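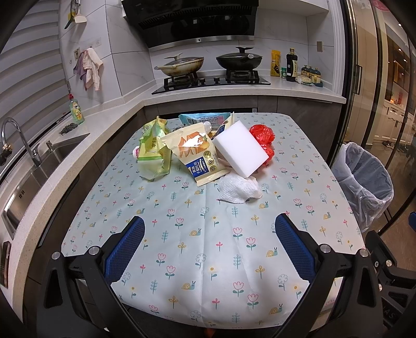
News > Local > Homes and Housing

Tratevik tenants to get new kitchens before winter

Monday, July 26, 2021

6 comments | 19 shares

Work to replace the kitchens in 171 rented flats in Tratevik will start next month, the housing company Isaksson has confirmed.

Tenants were told in a letter last week that each kitchen will be out of use for two days while cupboards, worktops and sinks are changed. Cookers will be replaced only where they have failed an electrical check. The company expects to finish the last of the flats in November.

Rents will not go up this year as a result of the work. Isaksson said any later increase would be agreed with the tenants' association first.

Vidar Lunde, who manages the Tratevik flats for the company, said most of the kitchens dated from when the blocks were built.

"The drawers stick and the doors have dropped," he said. "We have been repairing them one at a time and it costs too much."

The tenants' association had asked for the work to be put off until the schools were back. Its chair, Idun Haugen, said families with small children would find it hard to manage without a sink, even for a short time.

Isaksson has agreed to open the shared kitchen on the ground floor of the north block from seven in the morning until nine at night. Tenants can book it by ringing the office.

Valquíria Xavier has lived in the south block for 19 years and is on the list for the first week.

"I will eat at my sister's," she said. "I only want a cupboard that shuts."

Tenants can choose between white and grey doors. Anyone who has not returned the form by the end of this week will be given white. Those who have fitted their own kitchen may keep it, but must let the company inspect the pipes.

Old units in fair condition will be offered free to residents before they are taken away.

Related items
Bus stop on harbour road to move
Ebbe Åberg steps down from library board
Bin collection days change in Tratevik
Swimming hall closed for repairs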